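Shared kitchen at Zelonholm reopens with double sinks, and tenants want to know where the money went

The ground-floor kitchen at the Zelonholm office building is open again after 8 weeks behind a taped-up door, and the people who rent desks there have been told it will change how they work. The evidence so far is a sink.

It is a perfectly good sink. It has two bowls, a tall faucet and a metal rack that sits across one side or the other for drying plates. Whether it is worth an extra charge on every tenant's monthly bill is another question, and it was asked several times at a meeting held in the building in March.

Balus, the company that manages Zelonholm, says the kitchen was redone because tenants asked for it. A survey went out last fall to all 179 people with a key card. Balus has quoted its results in two newsletters and on a poster by the elevator, each time saying that "a clear majority" wanted better kitchen facilities. It has not said how many people answered.

"I answered it, and I said I wanted the old kitchen cleaned more often," said Muthoni Koech, a bookkeeper who has rented a desk on the second floor since the building opened. "I suppose that makes me part of the majority."

The old kitchen had one shallow sink, a counter that had swollen along the front and a cabinet door that came off in people's hands. Few tenants will defend it. The complaint is about what came after, and about the word "hub," which Balus uses for the new room in all its letters. The design firm, Tshabalala, calls it "a place to pause, rinse and reconnect."

Gaetano Martinelli, who speaks for Balus, stood by the wording. He said the counter, the backsplash and the lower cabinets were all new and that the double sink had been picked to cut down on lines at lunchtime.

"One person can wash while another person drains," Martinelli said. "With the old one you had to wait your turn. We think people will stay and talk."

On the afternoon this reporter visited, the washing up did not amount to much, and one of the few things waiting at the sink was a plastic bottle. 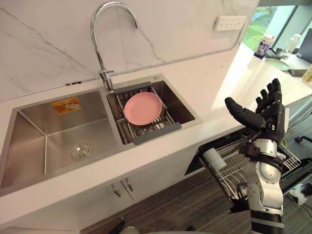
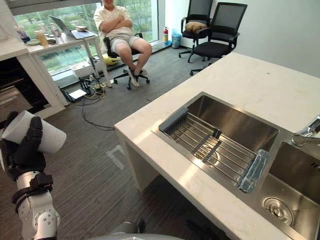

The new double sink at Zelonholm: a pink plate on the drying rack in the first photo, a plastic bottle on the rack in the second.

The rack has caused some trouble of its own. It fits over either bowl, and tenants have not agreed on which one it belongs to. Put it over the large side and there is no room left for a pan. Put it over the small side and the faucet drips on whatever was supposed to be drying, or so say the people who prefer the large side. A note asking everyone to "please return the rack" went up in the first week. It did not say where to.

Then there is the counter. It is white with a gray marble pattern, matched by the wall behind it, and it looks smart in the brochure. Povilas Lapiņa, who makes tea in the kitchen several times a day, wonders how it will look next winter.

"White, in a kitchen that everybody uses and no one owns," Lapiņa said. "I wiped it this morning, and I wiped it again after lunch. I would like to meet the person who thought of it."

That person works for Tshabalala, which did not make its designer available. In a written reply the firm said the surface was "easy to maintain with regular care." Asked who would be giving the regular care, it referred the question to Balus. Martinelli said cleaning would stay on the present schedule, one visit each evening, and that tenants were "encouraged to take pride in the space."

The cost is harder to pin down. The first estimate posted to tenants listed 800 dollars for the sink and faucet and gave no price for the counter. A later sheet put the sink, faucet, rack and fitting together at 2204 dollars, again with the counter left off. Balus says the two figures cannot be compared, as the first was for parts alone. It has promised a full account and has not given a date for it.

Lwazi Msimang, who runs a two-person translation business upstairs, said he had asked for the full account twice and got the newsletter both times.

"I have nothing against the room," Msimang said. "The light is nice and you can see the trees. You could see the trees before."

The big window is indeed the best thing about the place, and it was not part of the work. It runs from floor to ceiling, and there is a white desk by it. Martinelli described the furniture as "flexible seating for informal collaboration." Tenants who have carried an office chair in from elsewhere may recognize the idea.

Not everyone is unhappy. Zhuoran Xu, who moved into Zelonholm in January and never had to use the old sink for long, said the new one was deep enough to fill a large pot without splashing and that the faucet was high enough to get the pot under it. She had no strong view on the word "hub."

"It's a kitchen," Xu said. "I cook rice in the building because I work late. Now I can rinse the rice. I'm fine with it, but I don't know that I would have written to people about it three times."

There were also practical questions at the meeting that Balus said it would look into. Tenants asked for a second trash can and a shelf for mugs, so that fewer people would reach for paper cups. They asked for hooks for dish towels. They asked about the outlets on the wall by the sink, and whether it was all right to leave a kettle plugged in there overnight. Martinelli wrote these down and said a list of answers would go out with the next newsletter.

The extra charge begins with the next bill in any case. Balus has said that it will be reviewed after a year, and that a second survey will be sent out before then. Koech has asked for that one to include the number of replies.

A similar kitchen is planned for Kuramus, the other building Balus manages, on the far side of the parking lot. Work there was due to start in April. Tenants at Kuramus have received their first newsletter, and it uses the word "hub" in the second line.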